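30 March 2018. Gripper pair down again, the left one. Jaw sticking on close, encoder count drifting. Yolotzin Xolalpa says Predell sent the wrong spring. Maybe. Stripped it, cleaned the slide, new screws from the Valtik box, torqued by feel bc the driver is still at Ogilvie.

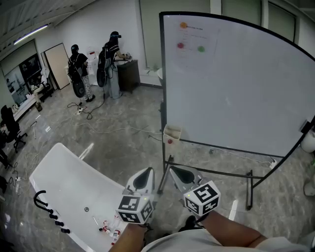 Cube check next. Re-seated both marker cubes, ran 100 open/close each side. Green light on both the whole way so power is not the problem. Left lost tracking 2 times, right none. Moved the bottles to the end of the white table for the pick test, will do 29 picks tomorow if the zero holds. Still need to log the offset, Prekance sheet wants it in mm.

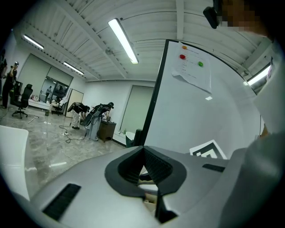

Redid the zero after lunch. Better, drift gone for roughly 60 cycles then a small jump. Cable strain?? Swap the lead first thing, dont touch the spring till thats ruled out. Wrists sore. Order more thredlock.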